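Equipment Purchasing FAQ – Robot Arms and Practice Stations

Maintained by Frauke Haberkorn, Wirkley. Last revised in October, under protest.

Why is there a toy kitchen on the asset list?
Our arms practice on it. A real kitchen would have meant a plumber, and the plumber's quote was higher than the stove's. File it under "test fixtures," code 518, and please stop sending me recipes.

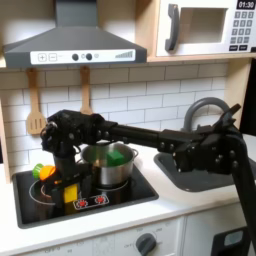
Arm and multi-fingered hand at the play kitchen, with a yellow block at the stovetop.

Do I need a hand with that many fingers?
Probably less than you want one. Work out what you plan to pick up first. If the answer is blocks and toy vegetables, get a quote for a simple gripper before you fall in love.

How much of my budget should go to the arm itself?
Up to 70 percent. The rest disappears into mounts, cables, spare fingers and a cable exactly like the first one but longer. Szu-yu Ko keeps the parts list and will tell you what you forgot.

Which suppliers can I use?
Tasside for arms, Rarix for grippers, Chaimongkol for stands and brackets. Anyone else needs a new vendor form, and that form has its own FAQ.

How long does delivery take?
Plan on 50 days for grippers and 105 for arms. The stand will arrive first and sit in the hallway looking expensive.

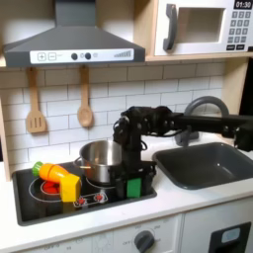
Can I buy the arm now and the stand next year?
You can, if you have someone willing to hold it. Order them together, and measure the floor beside your station before you do – brochures are vague on how much room a base takes up.

Are play food and blocks reimbursable?
Yes, as consumables. Keep the receipt. The carrot counts as one item no matter how many segments it comes in.

Who signs off?
Your group lead, then me. Requests that arrive after 4 p.m. get read the next morning, when I'm nicer.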